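4.2 Setting up the trial licence and the ring task

We came to the Pondmont kit the way I suspect most small groups do: we wanted a gripper simulator that we could run on the machines we already had, and the sales page said it would do that. The package is sold by Dindach as a yearly licence and comes in two halves. There's the physics side, which is Pondmont proper, and there's a task library called Fonomance that sits on top of it and hands you ready-made objects, surfaces and scoring scripts. You can buy the first without the second, but I wouldn't. We tried that for a fortnight and spent most of it drawing cylinders.

Installing it was painless on our newer workstation and a proper nuisance on the older one, where the renderer refused to start until we'd swapped the graphics driver twice. The help desk answered us on a Saturday, which I hadn't expected and which counts in their favour. Their advice was right, too, although it came as one very long paragraph with the important bit at the end. I've put the working driver settings in the appendix so that anyone repeating this can skip that stage.

For the trials reported in this section we used the ring task from Fonomance, more or less as supplied. The gripper works over a round surface and has to pick up one hollow piece at a time, lift it clear and hold it for five seconds. We ran 400 attempts with the stock controller and then the same number with our own (we call it Xavier, and it is described in Section 3). Figure 4 comes from the stock runs, in the view fixed to the gripper that both controllers take as their input.

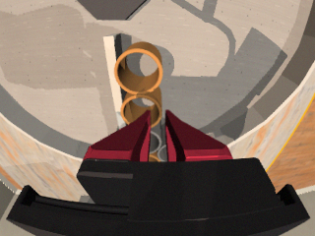 Figure 4. Ring task, gripper view, stock controller.

Grasp planning in Pondmont begins with a guess at where each piece is and how wide it is, and it was this guess that gave us the most grief. The stock controller is happy with a single piece on open ground. It gets muddled when pieces stand close together, and the library's random placement is quite fond of doing that. In Figure 4 the two orange cylinders ahead of the gripper adjoin one another in the view, the pointed end of the left finger covers a bit of the nearer one, and the grey rings between the fingers are only partly visible. Any planner working from that view has to fill in a fair amount for itself. Ours does it by keeping a short memory of earlier views, so a rim that was in plain sight a moment ago isn't forgotten as soon as a finger gets in the way. The stock one starts afresh every time.

Shadows were the other thing. I'd assumed we could more or less ignore them, as the contact physics doesn't care about lighting, but both controllers look at rendered pictures and both of them care a great deal. Turning the shadows off in the settings made the stock controller noticeably steadier. We left them on for all the reported runs — it seemed a bit of a cheat otherwise — and I'd urge anyone comparing numbers with ours to check that box before starting. It's on the second tab of the render menu, under a heading that has nothing to do with light.

The stock controller managed a clean lift and hold in nearly 80 per cent of its attempts. That's better than I'd have bet on after the first morning. Its misses were mostly wrong width guesses, where the fingers closed too early and nudged the piece along. Xavier's results are in Section 5 with the breakdown by spacing, so I won't go through them here.

A few grumbles about the product itself. The scoring script counts a piece as dropped if it slips at all during the hold, even when it's still firmly off the surface, and we had to edit two lines to get a sensible count. The log files are enormous. Saved views are named by a running number that goes back to zero whenever the program restarts, so we overwrote part of our first batch and had to run it again. Dindach say a fix is planned for September. Until then, give every session its own folder.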